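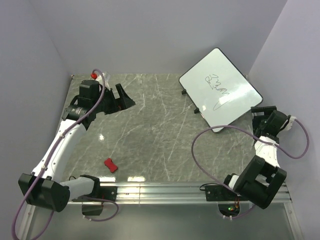

Movton, Jun 8, 2024

Project report: cleaning of small whiteboards
Tuva Skjelbred and Jagadeesh Poduval
Supervisor: Britt-Marie Forsberg

1. Task

The task was to find out how well handwriting comes off a small whiteboard after the ink has been left to stand. The board is rectangular with rounded corners and a thin black rim. Two small black clips sit on one of its edges. Writing was kept near the centre of the board and was not meant to be read. Loops and zigzag strokes were used so that each trial had both curves and sharp turns.

2. Method

The board was laid on the marble-patterned surface, at an angle to the walls. Ink was left for 50 or 300 minutes and then wiped with a dry cloth, using straight strokes from one short side to the other. We made 196 trials between March and the date of this report. Trials in which the cloth caught on a clip were struck out, leaving 159.

3. Results

After 50 minutes most marks came off in two strokes. After 300 minutes the sharp turns in the zigzags left a grey trace more often than the loops did. A second cloth removed the trace in most trials.

4. Sources of error

Glare from the lighting falls across part of the writing and makes faint traces hard to judge. Alvar Kristiansen checked the doubtful trials a second time from the other side. Pressure on the cloth was not measured. Only one pen was used, so the results should not be applied to other inks.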